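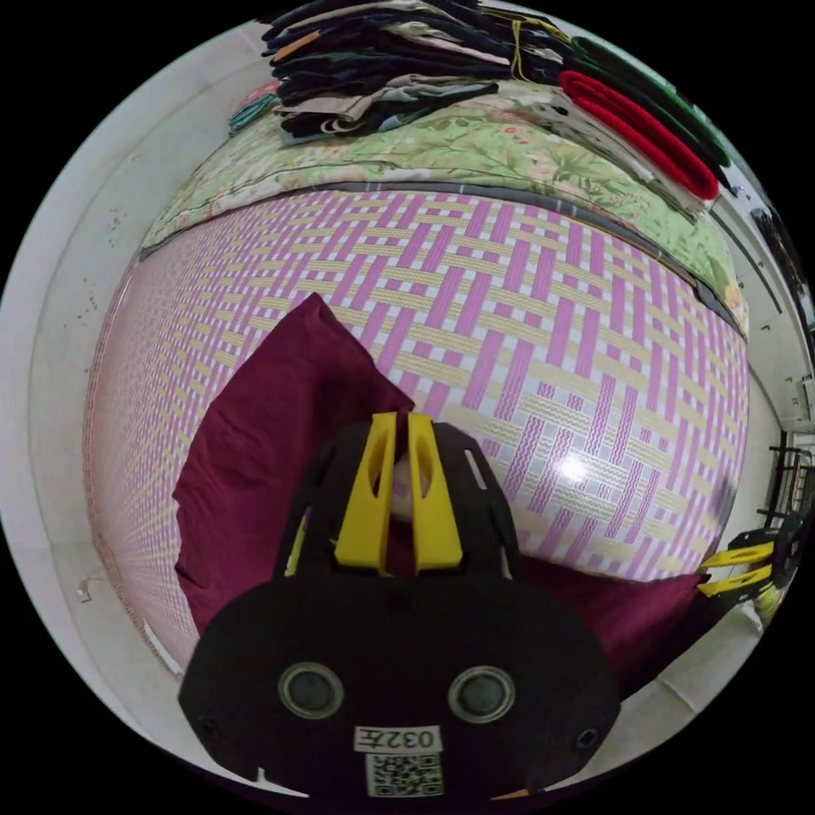
Buy the second pair first

Yaneth Agudelo
Jan 29, 2019

Every budget request I see for hand-held grippers has one big line and several small ones. The big line is the hardware. The small ones are fingers, labels, cloth, bedding, storage and the hours of the people doing the work. When the total comes in too high, the small lines get cut.

I think this is backward. At Costside we planned for 32 households and bought grippers to match. We set aside almost nothing for spare fingers. Plastic fingers wear at the tips and crack where they are cut out, and a person folding clothes on a bed all afternoon will find that weak point sooner than a test bench will. By September we had good bodies sitting on a shelf waiting for parts that cost less than lunch.

Ruth Whitlock, who handled purchasing at Grurar, argued with me over this. Her view was that spares tie up money and that a supplier should carry the stock. That works if the supplier is across town. Ours took two weeks on a good order, and line 3011 of our ledger, late freight, ended the year larger than the spares line I had asked for.

The other thing I would pay for is labeling. Grippers used in pairs get mixed up. A left goes out with another left, and someone loses a morning. A number, a side and a code that can be scanned should be on every body before it leaves the building.

Labor is harder. Ngọc Khúc has proposed paying by the visit and I have proposed paying by the hour. Homes differ. A pile of laundry in one is an hour and in the next it is three, and a flat rate puts that difference on the worker. I would write the hours in first and see how many grippers are left to buy.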